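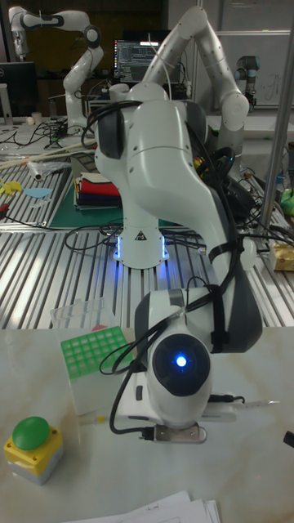
Según un comentario de Tlapale recogido en la página de discusión de este artículo, la palabra «gradilla» debería reservarse para los soportes de tubos, y los de puntas tendrían que llamarse siempre «portapuntas». El uso en los laboratorios hispanohablantes no sigue esa distinción, y los catálogos emplean ambos términos.

Gradilla de laboratorio

Una gradilla es un soporte con alojamientos regulares destinado a mantener en posición vertical tubos, puntas de pipeta u otros recipientes estrechos. Consta de una placa superior perforada y de una base o cuerpo que fija la altura. Las aberturas pueden ser circulares o cuadradas; las segundas admiten cierta holgura y facilitan el moldeo.

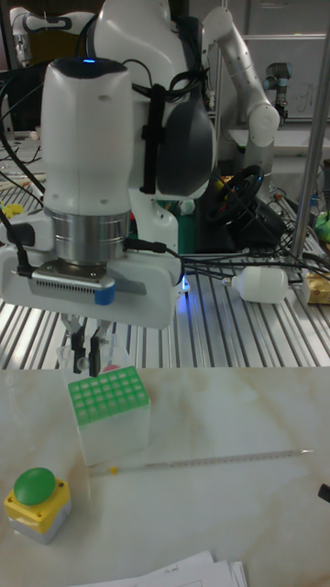 La pipeta graduada es un tubo estrecho con una escala marcada a lo largo del cuerpo, que permite medir y transferir volúmenes variables de líquido. Se distingue de la pipeta aforada, que entrega un único volumen. Algunas llevan además una banda de color cerca de un extremo, como la amarilla de la pipeta de vidrio que descansa en diagonal junto a la gradilla verde; en muchas series comerciales la banda codifica la capacidad nominal. La lectura se hace con la pipeta vertical y el menisco a la altura de los ojos.

Materiales

Las gradillas se fabrican en polipropileno, policarbonato, acero inoxidable, alambre recubierto o madera. El polipropileno tolera el autoclave y la mayoría de los disolventes de uso corriente, aunque se deforma si se carga en caliente. El policarbonato es más rígido y transparente – admite la inspección lateral – pero se degrada con bases fuertes. La serie Cumard, de placa desmontable, se ofrece en formatos de 40 y 56 posiciones.

Disposición en la mesa de trabajo 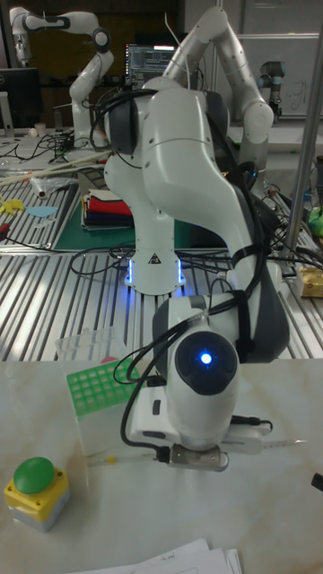
La gradilla suele colocarse en el lado opuesto a la mano que sostiene la pipeta, de modo que el recorrido no pase por encima de los tubos abiertos. Las hojas de anotación se dejan en el borde próximo al operador, separadas de la zona de vertido. Las superficies lisas y claras facilitan la detección de gotas. Cuando se trabaja con puntas desechables, el recipiente de descarte se sitúa al alcance del brazo sin cruzar la zona de muestras.

Limpieza y almacenamiento

Las gradillas de plástico se lavan con detergente neutro, se aclaran con agua desionizada y se secan boca abajo. El manual de Restex recomienda retirar la placa superior antes del lavado y desechar las piezas con grietas en las aberturas. Las pipetas de vidrio se guardan en horizontal, en cajón acolchado, o en vertical con la punta hacia arriba.

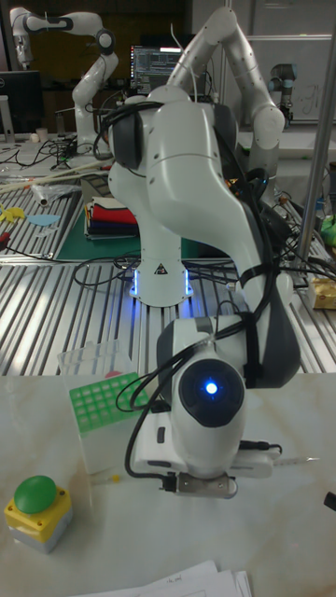

Plandamlow objeta, en la misma página de discusión, que el secado boca abajo retiene agua en las aberturas cuadradas y propone inclinar la gradilla sobre papel absorbente. La objeción no se ha incorporado al procedimiento descrito, a falta de una fuente publicada.

Véase también: pipeta aforada, portapuntas, tubo de ensayo.

Última revisión: 21 de mayo de 2022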